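Boards > Local Arts > Public Art and Galleries > Clistus Street mural

Last updated: December

inkwell_24
So the Iyamu gallery wants to seal the Clistus Street mural with an anti-graffiti coating and is asking for donations. Anyone seen a quote? The flyer says it "lasts up to 11 years." Says who?

resar_resident
The flyer also says 1,224 square feet. I've walked past that wall most of my life and I don't buy it unless they're counting the windows.

mottledblue
It includes the side return on Belik Lane. Garba Ajayi painted both walls and he's fine with the coating. I don't see the scandal.

inkwell_24
Didn't say scandal. I asked for a quote. Did Ajayi say that himself or did the gallery say it for him?

mottledblue
He said it at the open evening. You could have come.

plasterdust
I do walls for a living. Some of these coatings go cloudy on brick that holds damp, and then you're stuck with it. Get a test patch done low down on the Belik Lane side and leave it through a winter.
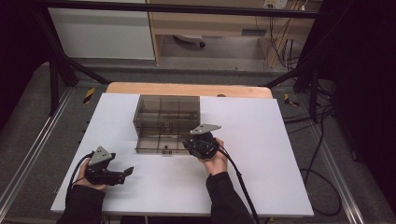 Two coats minimum as well, and ask who pays to strip it when it needs redoing – that part never makes the flyer.

resar_resident
A whole winter? It'll be tagged again by then.

plasterdust
Then wash it. Cheaper than a foggy mural.

inkwell_24
I've emailed the gallery for the quote. Not giving a cent until I see it.

Contact the moderators | Copyright Resar Community Boards | Back to top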